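Korton Lecture Desk, for university halls and conference rooms

Item 79 in the Ondex education catalog

The Korton is a speaker's desk for universities, colleges and the conferences they hold. It has a microphone, a reading lamp, a speaker timer and a connection for the laptop of the guest. We build it at Ondex in Skellham, and each desk is tested with the electronics of its own order before we pack it.

Many of our customers are the international offices of universities. They receive guests from other countries, they open partner meetings and summer schools, and they must often do this in a hall which was made for ordinary teaching. In such a hall the speaker's place is usually fixed to the floor, with old cables, and the height is right for one person only. The Korton can be rolled in for the morning and rolled out again before the first class of the afternoon.

Height and reading surface

The top moves up and down with an electric motor. The button is on the right side, where the speaker can find it without looking. A speaker who sits, or who uses a wheelchair, can bring the top to the lowest position and drive under it from the front or from the back. We ask the organizers to show the button to every speaker before the session, as many guests are too polite to change the height when the hall is already full.

The reading surface has a small edge at the bottom, so papers do not slide down. It takes two sheets side by side, which was the wish of interpreters and of speakers who read with the translation next to the original text. The lamp gives a warm light and can be turned away from the audience.

Sound

The microphone stands on a flexible neck. It takes the voice well also when the speaker turns the head toward the screen, but not when the speaker walks away from the desk. For people who like to walk we offer a clip microphone as an extra part. The receiver for it is already inside the desk, in all versions.

The desk gives the sound out by one cable to the system of the hall. If the hall has interpreter booths, please order the second output. It can be added later, but then the desk must come back to us in Skellham, and this takes time in the busy season. 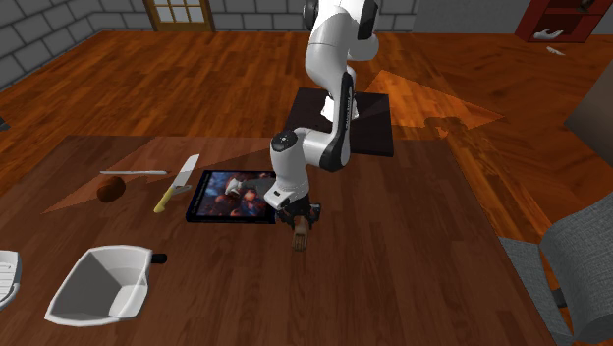 Speaker timer

The timer is a small display in the upper edge of the top. Only the speaker sees it. The chair of the session sets the minutes with a hand control, and the display changes from green to yellow to red. There is no sound signal. We had one in the first model and customers asked us to remove it, and we think that they were right.

In July we changed the software of the timer. It now keeps up to 8 speaking times in memory, so the chair of a long panel can prepare the whole program in the morning. Desks which were bought before this change can receive the new software free of charge. You need a USB stick and the serial number, and the number is on the inside of the rear door.

Versions

Korton Basic: fixed height, microphone, lamp. For seminar rooms.

Korton Hall: electric height, microphone, lamp, timer, laptop connection. This is the version which most universities take.

Korton Hall Duo: same as Hall, with a second microphone and a wider top. For two speakers, or a speaker with an interpreter standing beside.

All versions can have the name or the coat of arms of the university on the front panel. The panel is held by magnets and can be changed in a minute. Some customers order a second panel without any sign, for events where they are host together with other institutions and do not want to show only their own name.

Rental for conferences

If you need desks only for the days of a conference, you can rent them. The rental includes transport, setup on the evening before, and one technician who stays in the building during the sessions. The technician speaks English and, in most cases, the language of the host country. For conferences with more than 300 participants we advise a second desk in reserve. It stands behind the stage, fully connected, and we do not ask rent for it.

Rental desks are of the Hall version. A printed front panel with the sign of your conference is possible when we have the artwork in good time. Please send it as a PDF, with fonts included.

Use together with Koppel

Koppel is our small box for remote speakers. When a guest cannot travel, the box brings the picture and voice of the guest to the hall, and the timer of the Korton appears also on the screen of the remote person. The two products are sold separately. A Korton Hall of any age works with Koppel, but a Korton Basic does not, as it has no timer and no laptop connection.

Care and guarantee

Clean the top with a soft cloth and a little water. Do not use alcohol on the display. The wheels should be checked one time each year, and the brake screws should be tightened if the desk moves when a person leans on it. The guarantee is for the complete desk, including the motor. Damage from transport by another company is not included, so please keep our box if you plan to send the desk between campuses.

Spare parts are in stock for all models. The microphone neck and the hand control are the parts most often asked for, the second one mainly because it gets lost.

How to order

Write to us with the version, the number of desks, the plug type of your country and the wish for the front panel. You will receive an offer with the transport price included. Universities may pay after delivery. For orders outside Europe we need the name of a person who can receive the goods at customs.

If you are planning a first conference and are not sure what the hall needs, send us the floor plan and a few words about the program. Ketill Fogh reads these letters and will answer with a proposal, also when the proposal is that your present desk is good enough. For a hall with fewer than 100 seats this happens quite often.

Prices and delivery times on this page were last checked on Thu 28 November.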